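Section 7: Meal Tray Setting and Floor Grid

7.1 Purpose of this section

This section sets out how the Leltow meal tray is to be laid and placed during a floor-level session. It applies to all rooms in which the Drasia children's tableware set is used. It is to be read together with Section 5 (Washing and Storage) and the room plan supplied with each kit. Staff who have not set a tray before should complete the steps once under the direction of the room supervisor.

7.2 Items required

Tray, rectangular, pale green
Bowl, round, white
Fork, plastic, yellow
Spoon, plastic, teal
Cardboard sheets, brown, sufficient to cover the marked area
Tape, blue

Replacement items are ordered under catalogue number 514. Items from the Idik range have a different rim height and must not be mixed with the Leltow tray, although the colours are similar.

7.3 Preparing the floor

1. Sweep the floor and allow it to dry fully before any cardboard is laid.

2. Lay the sheets flat, with neighbouring edges meeting. Do not overlap them. An overlapped edge will lift the tray on one side and cause the bowl to slide.

3. Run the blue tape in straight lines along the length of the area, then across it, so that the lines form a grid. Press the tape down firmly along its whole length.

4. Check each line against the room plan. A line that has wandered should be lifted and laid again. Do not correct it by adding a second strip alongside.

Note: The covered area must not exceed 1,980 mm on its longer side. In larger rooms, centre the area in accordance with the plan and leave the remaining floor bare.

Caution: Masking tape and packing tape leave a residue on sealed floors. Use only the tape supplied.

7.4 Setting the tray

1. Wipe the tray on both faces and place it on the cardboard. Use the grid lines to keep its edges square.

2. Place the bowl on the tray. The base of the bowl must rest flat.

3. Lay the yellow fork inside the bowl.

4. Lay the teal spoon inside the bowl with the fork. Both pieces must be inside the bowl before the setting is recorded as complete.

5. Enter the setting on the session sheet and initial the entry.

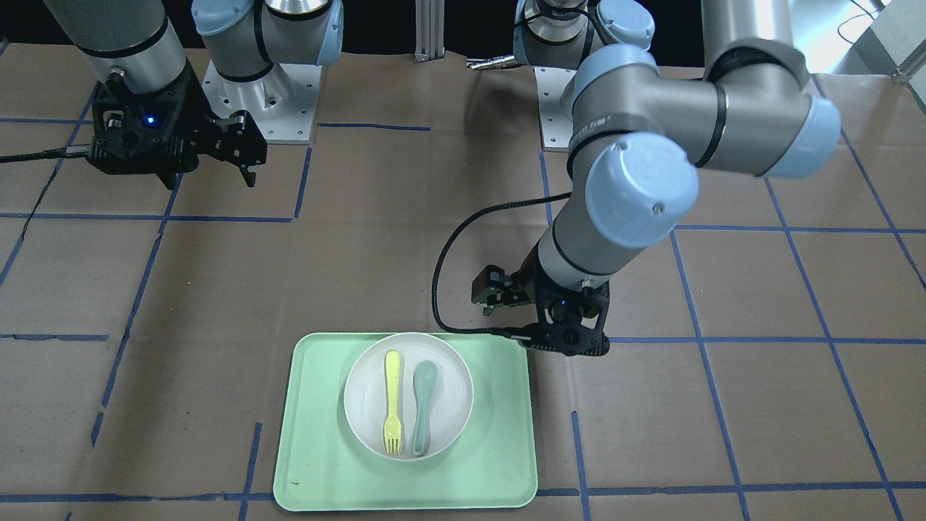
Figure 7-1. Tray, bowl, fork and spoon on the taped cardboard floor.

The position of the fork and spoon relative to one another is not prescribed. Handles may point in any direction provided that neither piece tips the bowl. Where a session plan calls for the cutlery to be laid on the tray beside the bowl, the plan takes precedence over steps 3 and 4 above and the change is to be noted on the session sheet.

Caution: Do not substitute metal cutlery. The glaze on older Michiels bowls marks easily, and a marked bowl must be withdrawn from use.

7.5 Changing a setting

When a setting is to be changed, remove the cutlery first, then the bowl, then the tray. Return each item to the kit before taking out its replacement. The cardboard and tape may stay in place between settings if they are clean and undamaged.

If a sheet is torn or creased, replace the whole sheet and renew the tape that crossed it. Patching is not permitted. Offcuts go in the paper recycling once the tape has been removed, and the used tape goes in the rubbish bin.

7.6 Inspection

Kits are inspected every March. The inspecting officer will look for the following:

Cracks or chips on the rim of the bowl
Bent or broken tines on the fork
Warping of the tray when laid on a level bench
Lifted or frayed tape

A tray that rocks when pressed at any corner has failed inspection. Label it and set it apart from the kit. Failed items are replaced at no charge on return of Form 54, signed by the room supervisor.

7.7 Enquiries and amendments

Enquiries about the layout of the floor grid should be directed to Sanne Claeys, Room Standards. Requests for additional tableware should be directed to Annelies Boersma, Supply. Suggested changes to this section must be made in writing and must quote the paragraph number concerned.

This section was last amended on 27 August 2022. Earlier printed copies should be removed from the binder.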